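# Stripping an old Dell tower for parts: order of removal, and is it OK to leave the CPU socket open?

**Brakesness**
September 2020 · viewed 1687 times · tags: desktop, teardown, cpu-socket, hard-drive, reuse

I am writing up a removal procedure for a batch of retired desktops. The batch is 200 machines, all mid-size Dell towers. The boards, power supplies and cases stay together and go to Kisero as barebones units. The processors, memory and hard drives are pulled and logged separately. The drives are wiped or destroyed according to their condition, and the processors and memory go into trays for sale.

Current procedure, with the tower on its side and the panel off:

1. Unplug, hold the power button for ten seconds, wait a minute.
2. Release the hard drive by its latch, disconnect data and power, lift it out.
3. Remove the memory.
4. Remove the CPU cooler, then the processor.
5. Leave the graphics card where it is.
6. Tuck the loose cables away and close up. 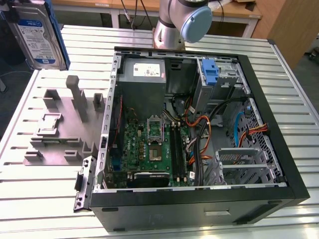

I have three points that I would like checked before the procedure is fixed.

First, the socket. After step 4 the retention bracket stays up and the contacts are exposed until the unit is closed. We have no plastic socket covers. They were thrown out when the machines were built, years ago. Is it acceptable to leave the bracket raised for the remainder of the work, or should it be lowered straight away over an empty socket? I have seen both recommended. My concern with the first is something falling in, and my concern with the second is that the bracket itself touches something it should not.

Second, the order. The drive comes out first at present for the simple reason that the drive log has to be finished before anything else is signed off. This means that the drive cables are loose in the case while the processor is being removed. Would it be better to do the processor first and the drive last?

Third, the graphics card. Buyers of barebones units usually want it left in, but the units travel by road on a pallet and I am not sure the slot should carry it. The cards are fairly short and have a single shroud over the cooler. There is no extra support bracket in the case.

Related, but less important: we also handle bare boards that sit in a tray, with a long edge of gold-colored pins facing out. At the moment these are picked up by whatever part is convenient. I would like one rule that covers these as well as the motherboards.

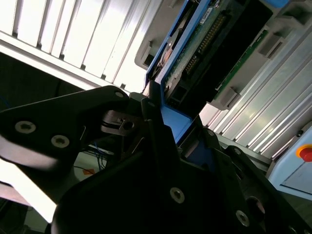
## 2 answers, plus the poster's own

**Eide**
Accepted

Taking the points in the order given.

**Socket.** Do not leave it open longer than you must. On a socket where the contacts are in the board and the processor has flat pads, the contacts are thin sprung strips. They bend easily, and a bent one is difficult to straighten without magnification and patience. A dropped screw is enough. So is the corner of a memory module or the end of a SATA plug.

In order of preference:

- A proper plastic cover. They are sold in bags and the price per piece is low. You have to match the socket type, so read the type off the board or look up the model first. With 200 units of one kind this is one order.
- Lower the bracket and latch it, with no cover. The load plate presses on the rim of the processor and has an opening in the middle, so with nothing in the socket it should rest above the contacts. Check this on one scrap board before you rely on it. Lower it slowly and look in from the side. It leaves the center open, but a large part of the field is then screened by metal and the bracket can't be caught by a sleeve.
- A square of stiff card, antistatic if you have it, laid under the lowered bracket and cut slightly smaller than the socket. I have used this for storage on a shelf. I would not use it for road transport.

Never use tape. The adhesive gets onto the contacts and the contacts come up with it when the tape is removed.

Whichever you choose, photograph the socket straight down under a strong light before covering it. If a buyer later reports bent contacts, you want to know what it looked like when it left you. Write the unit number on a slip and put the slip in the photograph.

**Order.** Keep the drive first if your log depends on it. The paperwork reason is stronger than the mechanical one. What I would change is that the cables get parked at the end of step 2, before anyone goes near the processor. Fold the SATA cable back along the case wall and hold it with a reusable tie. Do the same with the drive power lead. Once that is done, the order of the rest matters very little.

I would also move the cable step out of the end of the list. A step called "tuck the loose cables away and close up" tends to be done by pushing everything down with the side panel.

**Cooler.** You have this as half of a step and it deserves its own. Old thermal paste can hold the processor to the cooler base. On sockets with a retention plate the processor cannot come up with it, so the risk is lower, but you can still lever against the board. Twist the cooler a few degrees each way until it breaks free, then lift vertically. If it will not move, run the machine for a few minutes before teardown to soften the paste. This obviously has to be done before you pull the drive and memory, so decide by model and do it for the whole batch or for none of it.

**Bare boards.** Hold by the edges that have no contacts. Do not touch gold fingers or pin rows, and do not put any load on a connector, even a long one that looks like a handle. If the board is in a tray, move the tray.

---

**Kisero_parts**

We receive units like this and my answer on the graphics card is take it out. Bag it and ship it inside a box in the same carton. We have had slots cracked on heavy cards. On short ones less so, but it does happen, and then the board is scrap.

Also please leave the screws in the holes. Half the barebones units that come in have no screws for the drive cage.

Can't comment on the socket, we fit covers on arrival if they are missing.

> **Eide:** I would go by weight. A short card with its bracket properly fixed will survive a pallet if the tower travels upright in its normal position, or lying down with the board horizontal and the card pointing up. What it does not survive is a tower standing on its front.

> **Kisero_parts:** fine, but we can't see how it was standing when it was on the truck.

> **Eide:** Fair.

---

**Brakesness**
(poster, follow-up)

I ran a trial of 9 units with the changes from the accepted answer and am posting the revised procedure in case it is of use to others. The covers have been ordered and were not available for the trial, so the trial used the lowered bracket without a cover. I checked it on a scrap board first as suggested. On our socket type the plate clears the contacts.

Revised procedure:

1. Record the unit number. Unplug, hold the power button for ten seconds, wait a minute.
2. Lay the tower on its side on an antistatic surface and remove the side panel. Leave the panel next to its own tower. They look the same from one unit to the next and do not all fit equally well.
3. Disconnect data and power from the drive at the drive end. Pull on the plug, with the thumb on the clip where there is one.
4. Release the drive, lift it out, read the label, enter the serial number. Stand it in the holder on its edge with the label facing out.
5. Park the cables. See the note below.
6. Open both latches on each memory slot and lift the module straight up.
7. Remove the cooler: loosen the screws a turn each in a cross pattern, twist, lift.
8. Open the retention bracket, lift the processor by its edges, put it in the tray with the pads down.
9. Photograph the socket.
10. Fit a cover, or lower and latch the bracket.
11. Remove the graphics card, bag it, tape the bag to the inside of the carton.
12. Refit the panel.

Steps 9 and 10 are to be done by the same person without a break between them. In the trial the bracket was left up on 2 of the units while the tray was being relabeled, and this is how the original problem came about in the first place. 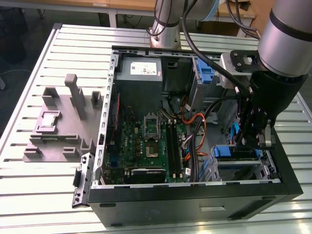

Parking the cables took more thought than the rest of the list together. The SATA cable is easy, as it is flexible and stays where it is put. The power leads are stiffer and spring back. In these cases the bundle of orange, yellow and black wires loops across from the drive bays toward the board, so when it is released it swings in the direction of the memory slots. The tie therefore has to go at the drive end, close to the cage, and the slack should be taken up on that side. A tie at the board end leaves a free loop that rises as soon as the memory is out. The thin red cable down the left side of the board should be left alone. It is already routed and there is nothing to gain by moving it.

On the memory slots: the small beige latches at the ends are brittle on units of this age. Press them outward with a fingertip, one end at a time, until they click, and do not use a tool. Close them again afterward. A latch that is standing open is the one that gets broken when the panel goes on.

The graphics card question was settled by the buyer, so step 11 stands. The screws go back in the holes, as requested.

I have not measured the time per unit in any useful way. Most of the variation was in the cooler step. None of the coolers needed a warm-up run, so this has been left out of the procedure and put in as a remark for other models.

The same list has been passed to Tasitach, where the second half of the batch will be done. Their case model differs in the drive cage and they will have to rewrite step 4.

> **Eide:** Looks fine. For step 7, add that the fan lead is unplugged before the cooler is twisted. It is easy to forget and the header is what suffers.

> **Brakesness:** Added as 7a.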